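A table, a tomato and a waiting list

The open day at Prevholm began at the back of the building, where the smallest of the manipulation cells had drawn the largest crowd. It has one arm, a two-fingered gripper and a set of props that would fit in a kitchen drawer. 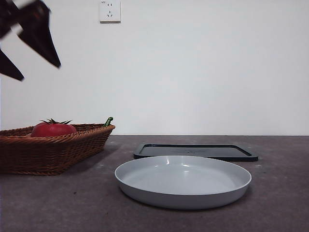
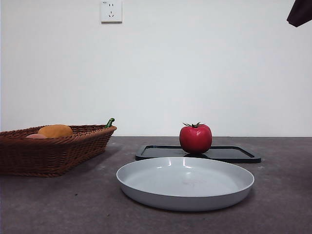
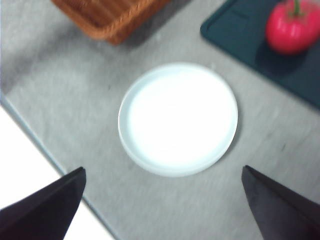
The task in cell 8
The tomato moves between the wicker basket and the dark tray, and the plate serves as a second target. Visitors were allowed to choose the order from a printed card. The arm is controlled by a policy trained on 801 recorded runs, all of them gathered by operators at Prevholm with the same table and the same crockery.

Pornthip Klinhom, who leads the cell, kept her talk short. The basket is the hard part, she said. Its rim hides much of what lies inside when seen from the side, and the wicker gives a little when a finger touches it. A tray presents neither problem. Her group compares a fixed view of the table with one from the wrist, and the policy receives both.

Asked about speed, she gave a figure of some 30 seconds for a full transfer. A visitor from Widmer, a packing firm, wanted to know if that could be halved. Klinhom replied that the arm could go faster today, but that the grasp success rate would fall, and she would not quote a number for it until the next test series in March.

Elsewhere on the floor
Hokholm showed a pallet cell behind glass, which ran without a pause and was largely ignored. Dukeo, the scheduling software used across the site, had its own stand with 13 screens and a long queue for coffee beside it.

The technical notes handed out at cell 8 are dated 30 August 2019 and cover calibration, lighting and finger geometry. Copies can be requested from the Prevholm front desk.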